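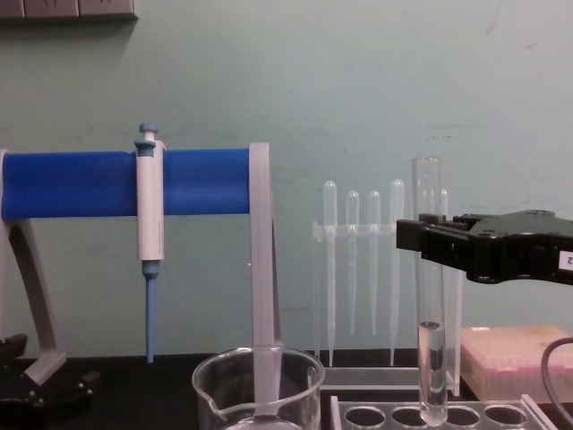
I've been teaching a pair of robot arms to do bench chores by hand-guiding them, and I promised a few of you I'd write about how it's going, so settle in! The chore this month is test tubes: take hold of one, lift it out of the rack, set it back down. The tube has clear liquid in the bottom of it and I've been going for a grip around the upper middle, so the fingers stay well away from the rack and its holes.

When I say teaching, I mean I sit next to the bench with two handles and the arms copy what my hands do. Every run gets saved. We're at 132 saved runs since the start of August, and I've thrown out 30 more where I got impatient and it showed.

Clear glass in a clear rack is a pain, by the way. Biljana Dumitrescu at Naltach warned me about it and I nodded politely and didn't listen -- sorry, Biljana, you were right and I owe you a coffee.

What helped most was slowing down right before the fingers close. I used to swoop in the way I would with my own hand, and the arm learned to swoop too (of course it did, it learned from me). Now I stop, breathe, close, and then lift.

A good session for me is up to 11 runs before my wrists complain. After that I get sloppy, so I go and answer email for a while and come back to it later in the afternoon.

Next up is the transfer pipettes, which are soft and bendy and will probably humble me all over again. If you've taught an arm to squeeze a bulb gently, please tell me how you did it!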